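Skemon bench notebook – wrist perception and pre-grasp planning
June 18, 2026
Entry: Despina Delić. Read by: Tarun, Gerrit.

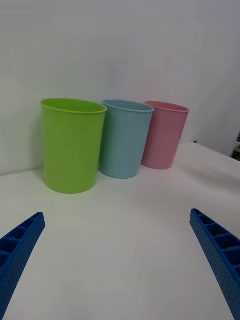 1. Where things stand

Cup row task, diagonal layout, green nearest, then blue, then pink. Fingers open at the pre-grasp pose. Arm control has been fine since the Cenitmont driver update, so today was spent on segmentation and on the order the planner picks.

Main problem carried over from the last entry: with the row seen from this angle, green covers part of blue and blue covers part of pink. The segmenter returns three masks most of the time. When it returns two, it is always blue and pink that get merged, never green and blue. Both are pale and the wall behind is white, so the boundary is weak in every channel except hue, and hue is noisy where the light falls off.

2. Segmentation

Old config: RGB to Lab, cluster, connected components, minimum area filter. Ran it over the recorded set (773 wrist frames, three-cup layouts only). Merges show up in 13 of them. All 13 have the exposure locked at the high setting Gerrit used for the dark mat tests. I had forgotten the exposure was stored in the launch file and not in the camera node. Moved it to the camera node. The launch file now has a comment pointing there.

Re-recorded at the lower setting, same poses. No merges on the first pass. Not calling this fixed, as the layouts were copied from the old run and I did not vary the spacing.

Second issue is the finger mask. We blank out both fingers before clustering using a fixed polygon pair per gripper opening. The polygons were drawn for the old printed tips and the new ones end squarer. At the widest opening a thin strip of blue plastic survives at each tip and passes the area filter as an object. The planner then sees five things on the table and two of them move with the wrist. Marin had worked around it by rejecting any cluster with high saturation, which is fine for this cup set and bad for anything else. Took his rule out and redrew the polygons at each of the opening steps. Polygons are in the repo under tools/mask, one file per step, linear interpolation between.

Note for whoever redraws them next: do it on undistorted frames. I did the first two on raw frames and the edges were off by enough to matter near the corners, where the lens bends things most.

3. Pose from the rim

The cups taper, wider at the rim, so a centroid of the whole mask is biased low and pulls toward whichever side is not hidden. For blue and pink the left side is the hidden one, so the error has the same sign for both. Switched to an ellipse fit on the rim only. The rim is rolled and gives a decent edge, and from this height there is a sliver of the inside to lock onto.

Fit steps as they now stand:
– take the top band of each mask
– extract edge points, drop any that lie on a neighbor's mask boundary
– fit ellipse, reject if the axis ratio disagrees with the camera pitch
– project center to the table plane using nominal cup height

The third step matters more than I expected. Without it the pink fit would sometimes grab the lower edge of the inner band and report a cup that leaned. Threshold is loose for now, see rim_fit.yaml.

Cup height is a constant. Tarun wants it estimated. Agreed in principle, later.

4. Planner order

Nearest-first is the default and gives green, blue, pink. That works for this row: green is out of the way before blue is attempted, and the same again for pink. Flip the diagonal and the default is still right. Put the cups side by side at equal range and the order is decided by noise in the projected centers, so it changes from frame to frame and the arm hesitates between two pre-grasps.

Added hysteresis. A target is kept until another one beats its cost by a margin for several frames in a row. Margin is set by hand. In simulation the target stopped flipping. Hardware run is still to do.

Also added an occlusion term to the cost, so a partly hidden cup is penalized by the share of its rim arc that was dropped in the fit. With the present row this changes nothing in the order, it only widens the gaps between costs. Kept it in.

Planning time per cycle went up by 2 ms with the new term. Budget is 100 ms. Ignoring.

5. Loose ends

– Pre-grasp approach still assumes the gap between the fingers is centered on the optical axis. It isn't quite. Offset should come from the hand-eye calibration, and the value in the Hilel package predates the new tips. Mimoza has the calibration script.
– Small detections at the back edge of the table are dropped by the area filter. Leave the filter at its present value until the cropped workspace mask is in, otherwise specks and anything past the end of the backdrop come back as candidates.
– Logging writes masks as full-size PNGs. Switch to run-length encoding before the next long recording.
– Unit test for the polygon interpolation fails on Gerrit's machine only. Different OpenCV build, I think. He will pin it.

Branch is rim-fit-order. Not merged. Needs the side-by-side layout run on the arm and one pass with the spacing changed before I ask Tarun to review.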